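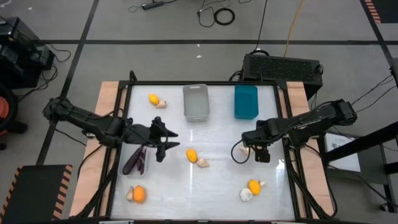 Figure 1. Two robot arms over a white tabletop, with a gray bin and a teal container near the far edge.

Raising Money the Neighborly Way: A Study of the Jekell Supper Club
Student project report, Community Studies, May

Why I picked this topic
I wanted to know how a small club keeps people giving year after year. The Jekell Supper Club meets in the town of Mota and raises money for the local food pantry, mostly by cooking big meals and selling tickets at the door. I went to two suppers and loved both of them (the chili one especially!).

What I did
I handed out a one-page survey and got 67 back — way more than I had hoped for. I also read through nine years of club newsletters, which the Mota library keeps in a box by the copier.

What I found
Most people first came because a neighbor asked them to. Posters hardly came up at all. The club's best night was the spring supper, which brought in $1,000 for the pantry, and the newsletter from that month is full of thank-you notes and a long argument over cornbread.

Younger members were harder to find. Several people wrote that they would come more often if supper started at 6:30, after practice and work let out.

Next steps
I would love to repeat the survey in the fall and compare Jekell with the Flalloseo garden club, which runs a plant sale for the same pantry. I'd add a question about rides, too.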